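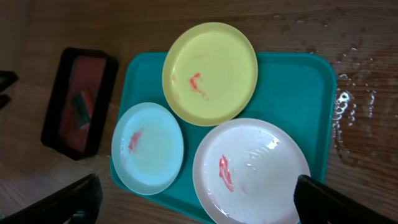
Pin-yu Hsieh wrote: you're fixing the wrong end of it. Perception is fine, grasp is what's killing you. Look at your own numbers.

Home > Builds > Household > Replies > Next page

**rimfire_bench** (OP)
March 14, 2022

ok so continuing from the old thread, that one got locked. Plate wiping rig, Brardale arm, Kuo gripper board, home printed fingers. Goal is still the same. Pick up a plate off the tray by the rim, hold it tilted, wipe, put it back down. One arm holds and the other does the sponge.

Ran it 100 times over the last stretch with the new finger profile. 57 clean pickups. The rest were either slid off, pushed the plate across the tray, or the fingers landed on top of the lip and just sat there pressing like an idiot. That last one is the most common and it's the one I can't tune out.

Pin-yu's take is in the quote up top. I half agree. Grasp is bad. But I think grasp is bad becuase the wrist cam loses the edge in the last bit of travel, so it's the same problem wearing two hats.

Things I already tried, please don't suggest them again:
- slower approach. helps, but then a whole cycle takes forever
- rubber sleeves on the fingers. great dry, useless once there's water
- more squeeze. the Tronthorpe servo gets hot and faults

**dunlin77**
what's the payload on that thing

**rimfire_bench**
500 g with the gripper on. Plastic plates are nowhere near it. Not a weight problem.

**dunlin77**
ok but a wet plate held at one point on the rim is a lever. You're fighting torque, not weight. Grab deeper.

**rimfire_bench**
can't grab deeper, the fingers hit the plate face. Raised lip, shallow. I get a fingertip's worth of rim and thats it.

**kettle_logic**
Are you running one exposure for everything? Pale plate over dark teal is a nasty range for a cheap camera. Mine would blow out the plate every time and then the edge finder walks off into the bright part.

**rimfire_bench**
auto. Yes yes I know. Dumping a frame from the moving part, this is the sort of thing the edge finder has to eat. 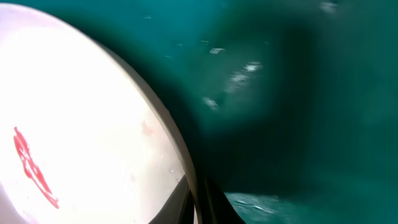 Mihret Araya said to lock the exposure before touching anything else. Set it for the plate face, let the teal go black, who cares, you only need the boundary. And shorten the shutter. If the image smears while the arm moves, your edge is wherever the smear says it is.

**rimfire_bench**
shorter shutter means more light and the light is already giving me glare. Chicken, egg.

**kettle_logic**
Diffuse it. Baking parchment over the lamp. Not ON the lamp, in front of it. Don't burn down Seltlow please, I have a lathe booked there.

**dunlin77**
I'm going to keep being annoying. None of this fixes the lever thing. You can have a perfect edge and still drop the plate.

**kettle_logic**
He isn't dropping them though? He said pressing on the lip is the most common fail. That's position. If the finger lands on top of the lip you missed, simple as that.

**dunlin77**
Or the plate tipped up when the lower finger touched it. Which is force.

**rimfire_bench**
could be both. I don't log contact. The Kuo board gives me motor current and that's it, and the current is so noisy I only use it for the fault cutoff.

Did the locked exposure thing anyway. Way better on the white one. On the yellow one not so much, glare spot still hangs right by the rim.

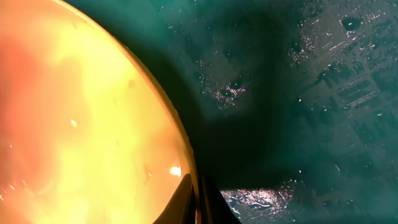
Yellow plate, fingers at the rim. Glare just left of them.

**kettle_logic**
yeah there's your trouble. Mask anything saturated before you fit the arc. You know it's a circle, you don't need every pixel of it. Fit on the good part and throw the rest out.

**rimfire_bench**
fitting a circle was too slow on the little computer, I was doing a straight line fit near the fingertips

**kettle_logic**
a line. on a plate.

**rimfire_bench**
it's locally straight!!

**dunlin77**
It is locally straight and I will defend him on this. But your line direction is going to flip around with any highlight in the window. Arc fit with a known radius is cheap, you only solve for the center. Measure the plates with a ruler, put the sizes in a table.

**rimfire_bench**
ok that I can do tonight. Plates aren't all the same size I think but close.

Update. Arc fit with known radius, saturated pixels masked, exposure locked, parchment up. Only had time for a short batch so no real number yet. The lip pressing is mostly gone. What's left is the sliding, so dunlin gets a point, fine.

Wiping side is another story. The plain circle path leaves a streak every time, always the same side as the hold point, the sponge can't get under the fingers. So I regrip halfway, and regripping a wet rim is where the sliding lives.

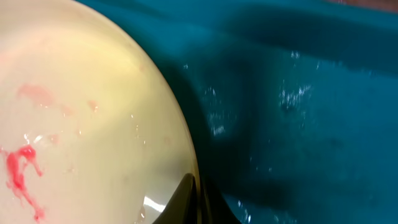

Current idea is five short strokes instead of one big circle, all starting at the middle and going out, and then one regrip at the end with the arm parked low over the tray so a slip costs nothing. Path code is written. Haven't timed it. The shop wants the bench back so I may have to move the whole thing home in May, and redo the hand-eye calibration, ugh.

**dunlin77**
Or set the plate down, rotate it on the tray, pick it up again. No wet regrip in the air at all.

**rimfire_bench**
thats two more pickups per plate and my pickups are what suck

**dunlin77**
they suck less now

**kettle_logic**
vote for strokes. Rotating on a wet tray, it'll skate.

**dunlin77**
it'll skate a little. You re-find the rim after anyway. I don't see the problem.

**rimfire_bench**
will try both and post numbers for both, same batch size. Don't wait up.

Comments (4)

moss_and_wire: Any chance of the finger STL? Mine are flat and I get the exact same sitting-on-the-lip thing.

rimfire_bench: will upload when I fix the screw holes, they came out too tight and I've been drilling them

Tobytop: I'd put a towel under the tray. Water on a wood table, come on.

moss_and_wire: Seconding the known radius trick, did it with jar lids, works on slow hardware. Just don't trust it when less than a quarter of the rim is showing.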